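Thread: Zokham hand-held gripper kit - worth it for a small group?

amerley_k
2 February 2021
Hello all, long post, sorry in advance. We are looking at the Zokham kit for our folding project at Vundthorpe. You get 2 hand-held grippers, the charging dock and a year of the upload service, and the quote allows us 200 sessions before they start billing extra. I had a lovely afternoon at their demo and came home wanting one, so please talk me out of it if you must! My worry is cloth. Everyone shows these things picking up blocks and cups, and our whole project is laundry.

LevSirko
We've had the kit since May and I'm fond of it, with some grumbles. The fingers are the good part. They're curved and fairly slim, and they get under a hem better than the flat ones we had from Jorkerov.

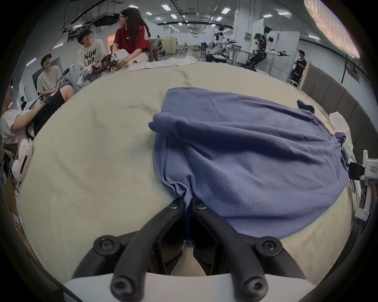 Cloth is where I'd say the Zokham earns its money, Amerley, and I was a doubter myself. Give people soft, crumpled stuff to practice on and let them take their time. A blue knit bunched up like that one, pinched right at the near edge with a bit of it drawn down between the fingers, is a nice first exercise. Towels come later with us, they fight back more. My grumble is the upload service, which is slow and sulks on big files.

rommel.b
Going to disagree with Lev a little, in a friendly way. The fingers are fine on knits, but we tried thin dress shirts and people kept picking up two layers at once. We ended up putting our own rubber on the tips. For the price I'd want that in the box.

LevSirko
Fair on the shirts. I don't do many of those. Did you check the screws at the tips, though? Ours worked a bit loose after 40 sessions and the grip went mushy until I tightened them.

rommel.b
I did not - will look tonight.

Nhyira Kpodo
Ask Dramani for a quote too before you sign. Their fingers are plainer, but you can buy spares one at a time and they answer the phone.

amerley_k
Thank you all, this is so helpful! Nhyira, I'll write to them tomorrow. Lev, which hex key fits those screws?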